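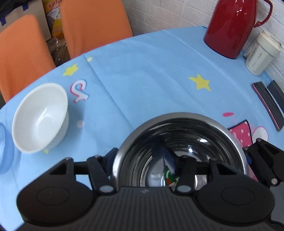
Uma tarde no dia de portas abertas da Poreck

2 de junho de 2019

Imprimir | Enviar por e-mail

Andava há meses a querer ver isto de perto e finalmente fui! A Poreck abriu a oficina ao público e eu fui dos primeiros a chegar (apanhei o autocarro 14 e ainda tive de subir a ladeira a pé, que não é brincadeira nenhuma).

A demonstração de que gostei mais foi a das garras de mão. A pessoa segura na ferramenta, aponta as duas pinças pretas à borda de uma tigela de inox e fecha. Parece simples, mas o inox é polido, reflete tudo, e a borda é fina. Na toalha azul, cheia de estrelas amarelas, havia também uma tigela branca de cerâmica, e confesso que fiquei logo a pensar no que me aconteceria se me deixassem pegar nela.

Deixaram! A garra pesa quase 800 gramas e o pulso sente-o ao fim de um bocado. O truque, explicaram-me, é aproximar devagar e só apertar quando as duas pinças já estão dos dois lados da borda. À terceira tentativa consegui levantar a tigela – e pousá-la, que para mim foi o mais difícil.

Cada gesto fica gravado e serve depois para ensinar o braço automático, o Liltodora, a fazer o mesmo. Já tinham 1019 gravações só com loiça, desde abril. Perguntei se chegava e riram-se: para os copos ainda nem começaram.

Na sala do lado estava a Votel com um carrinho que transporta caixas pelos corredores. Bonito, silencioso, mas vi-o de fugida, a fila era enorme. Fico com pena também de ter perdido a palestra da Goicoechea sobre sensores de força. Se alguém lá esteve e tirou apontamentos, escreva-me, por favor!

Para o ano quero voltar e levar os meus sobrinhos – vão adorar as garras.

Partilhas: 300 | Comentários: 14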